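Planning for things that bend

30 August 2019

The software group at Nuvumo, in Rirnley, has only four people. Their planner, called Jivus, decides where a robot should take hold of cloth and which way it should pull. I spoke with the engineer who leads the planning work.

Why cloth? "With a box you know the shape and you are finished," she said. "A towel has a new shape after every touch, so the plan gets old very quickly."

The first version made one full plan and followed it to the end. In February they changed this. Now Jivus plans only the next move, looks again, and plans once more. The log from that change has 2,309 attempts in it, and she has read nearly all of the failed ones. "Many were my own mistakes — a wrong sign, a wrong corner."

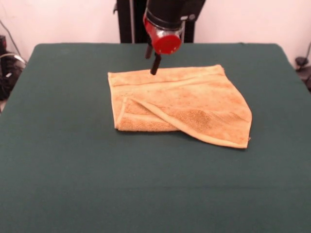

The gripper at the upper edge of a folded towel, on the green table.

The hardest part for her is still perception. Two layers lying together look like one layer to the software, and then the fingers may go too deep. The group is now writing a small tool, Fabbri, which replays any attempt step by step and shows what the planner believed at each moment. "Before, we were guessing from text files," she said. "I would like to have it ready before we touch the planner again."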